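## 4. Forrar la mesa con el protector Ternura

Yo llevo ya un par de mesas forradas con el Ternura de Lurnevex, así que te lo cuento como lo hago en casa – el folleto es bastante escueto.

1. Saca el rollo de la bolsa y déjalo extendido en el suelo unos 20 minutos, con la cara brillante hacia arriba.
2. Limpia el tablero con un paño apenas húmedo y sécalo bien. ¡Las migas se notan un montón debajo!
3. Mide el largo y suma 4 cm por cada lado que vayas a doblar. Si prefieres dejar el canto a la vista (a mí me gusta más), corta a ras de donde quieras que termine.
4. Presenta la lámina sin pegarla y céntrala con calma.
5. Pega primero las esquinas con la cinta Mastance y luego ve de dentro hacia fuera con la mano plana.

**Nota:** el rollo mide 100 cm de ancho. En mesas más anchas toca unir dos piezas, y yo pongo la junta atravesada, a tope, sin montar una sobre otra.

**Precaución:** nada de cúter sobre la madera. Corta en el suelo, encima de un cartón gordo.

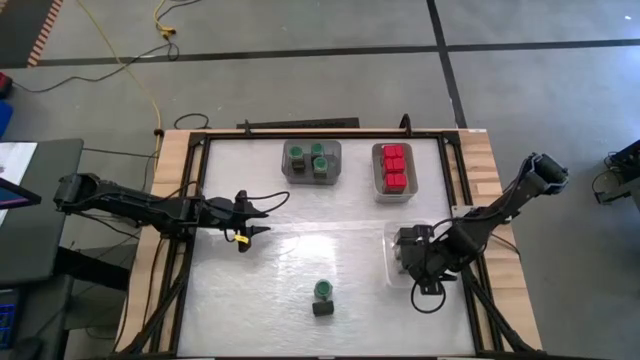
**¿Con qué limpio el protector cuando se ensucia?**

Con agua tibia y una gota de jabón neutro. Yo evito el alcohol y los estropajos, que dejan la superficie mate – y seco siempre con un trapo de algodón.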